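Workshop > Notebooks > Gadum bench > Cardboard set

Last updated: 20 November 2025

Cardboard press and slide, day two

Started late, as Gráinne needed the bench for her own bits first, but we got a good long run after lunch and I'm feeling a lot cheerier about this set than I was on Monday. The count on the Gadum drive is now 721 episodes, of which Gemma reckons about 70 will have to come out when she goes through them properly (mostly false starts, where whoever was driving changed their mind halfway and wandered back for another go).

A note on those, while I remember. Please don't throw out the ones where the gripper comes down a bit wide of the dot and then gets nudged across to it. I know they look untidy, and my first instinct was to bin them too, but Unnur made a very good case over morning tea that the corrections are the part the policy learns the most from. If every example goes straight to the dot, the poor thing has no idea what to do when it's a centimetre out. So keep those, and tag them "recovered" so we can weight them later.

Other things from today:

1. Sheet angle. We'd got into the habit of laying the cardboard square to the board, every single time, and the replay plots showed it plain as day. Now we turn it between episodes, and whoever isn't driving does the turning, so the driver can't favour a comfortable angle.

2. Contact height. Nanna brought the descent speed down for the last stretch before contact. It's slower going — maybe a touch dull to sit through — but the force traces are far smoother and I'd like to keep it that way for the whole set.

3. Pressing on the upper part of the sheet, with the dot left in clear view below the gripper. I'd like many more starts like this one, as the policy keeps losing its target when the fingers come down over the top of it.
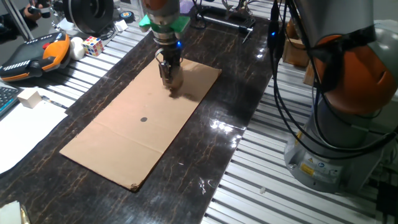 4. Glare. The marbled board throws bright spots back at the camera beside the cardboard. Gwilym would like to swap to a matte board, and I'd sooner leave it be until we've trained once and seen whether it matters. We agreed to disagree until Cavelbridge send their colour notes.

5. Labels. "Press" and "push" are both in the task names again. It's "press", please, everyone.

Tomorrow: 9 batches if we can manage it, starting with the steep angles, then a first small training run overnight. Ask Gemma about disk space before kicking it off.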